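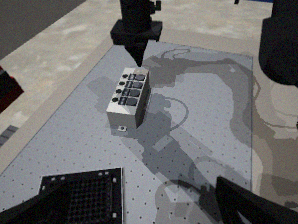
Clavport Public Library to Extend Evening Hours

12 comments | 321 shares

The Clavport Public Library will stay open later on four nights of the week under a plan approved by its board of trustees on 5th August. The new schedule takes effect on the first day of the fall term and will apply to the main building and the Ulten branch.

Under the plan, both locations will close at 9 p.m. Monday through Thursday. The main building now closes at 7 p.m. on those nights and the Ulten branch at 6 p.m. Friday and weekend hours will remain as they are.

The decision follows a survey of cardholders carried out in the spring. The library received 1,076 completed forms, and longer evening hours were the most frequent request. Many of those who replied said that they work during the day and cannot reach the desk before closing.

"Residents have asked for this for several years, and the budget now allows it," said Library Director Hường Mạch. "We expect the reading rooms and the study tables to see the most use."

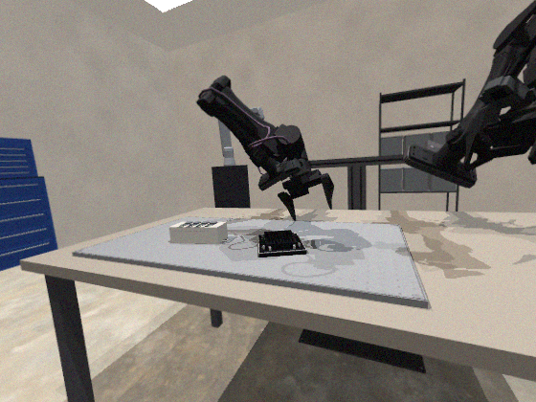 The added hours will be staffed by existing employees, together with two part-time clerks who are to be hired this month. Applications for those posts are being accepted at the main desk. Trustee Uchenna Uzor asked that the cost be reviewed after the first six months, and the board agreed to place the matter on its spring agenda.

Parking in the Grajales Street lot will be free to library visitors after 6 p.m. The children's room will continue to close at its present time — staff will direct families to the main floor after that hour. Book drops are open at all times.

The board also approved the purchase of 20 chairs for the Ulten branch and accepted the minutes of its previous meeting. A proposal from Nghĩa Nông to change the fee for meeting room rentals was held over for further study.

Printed copies of the new schedule will be available at both locations before the end of August.

Share this story | 321 shares

Contact the newsroom | Copyright Clavport Town News. All rights reserved. | Back to top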